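Curtains and Overnight Heat Loss in Student Housing
Yolandi Potgieter
January 29, 2024

Purpose
The heating bill for Grenance Hall goes up every winter. I wanted to find out if closing the curtains at night keeps the rooms warmer with the heat turned down.

Method
I put a temperature logger in each of 16 rooms, on the desk, away from the radiator. Half the rooms kept their curtains closed from sunset to morning and half left them open. The loggers saved 2,382 readings. I threw out 93 of them from a logger with a weak battery.

Results
Rooms with closed curtains cooled more slowly in most of the nights I compared. The gap was small on windy nights, and the corner rooms did not follow the pattern.

Curtained windows, seen from low in a room.

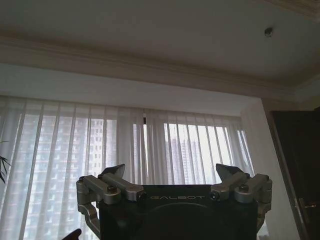 Problems
Two students moved their loggers. I did not measure the window glass itself. I would like to repeat the test in July to look at daytime heat.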